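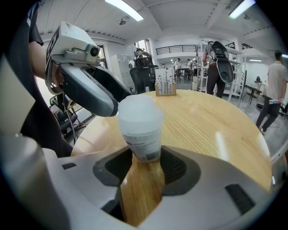

3 min read

Section 2: Loading labels and first print

Applies to the Danladi counter printer, all colors. If you have the older Betard model the door opens from the other side, rest is the same. Last checked Jan 1, 2020 by Chukwuemeka Adeleke.

Before you start
Printer, power brick, USB cable, one roll of Bunico cup labels (500 per roll). Flat dry spot near the till. Not next to the steam wand please.

1. Power off. Really off, switch at the back, not the front button.
2. Press both side tabs and lift the lid. Goes up until it clicks.
3. Take out the foam. There's a second bit of foam under the roller, people miss that one.
4. Drop the roll on the spindle, labels facing up, loose end coming toward you.
5. Pull a hand's length of backing through the front slot. Keep it straight.
6. Slide the guides in till they touch the paper. Touch, not squeeze.
7. Close the lid, push on both corners.
8. Power on. Wait for solid green.

Note: blinking green means it is still looking for the gap between labels. Give it a minute.

Caution: print head gets hot. Don't put fingers in there straight after a long run.

Connecting to the till
9. Plug the USB into the till, not into a hub.
10. Open Gresow, go to Settings, Devices, Add printer.
11. Pick Danladi from the list. Not there? Unplug, count to ten, plug back in.
12. Set label type to Cup, Cold. Hot cups have thier own type, see Section 3.
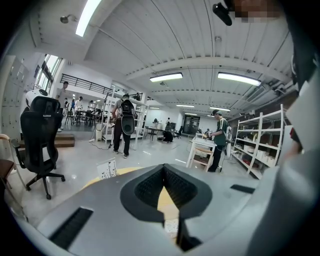 13. Hit Test print. You should get one label with the shop name, a sample order and the time. If the time is wrong fix it on the till, the printer has no clock.

Note: test labels come off the roll count. Fine.

If it goes wrong
Blank label: roll is in upside down. Back to step 4.
Print drifting to one side: guides too loose.
Error 118: lid not shut. Press both corners again, the left one sticks.
Labels peeling off iced drinks: wipe the cup first, stick on, then add ice. Also check you aren't using the old paper stock from before July, it hates condensation.
Feeds two labels at a time: hold the front button 3 seconds, let go, it re-measures.

Cleaning
Every second roll. Power off, let it cool, wipe the head with an alcohol pad, one direction only. No knives or scrapers on stuck glue. Let it dry befor closing the lid.

Spare rollers and pads are listed in Section 5.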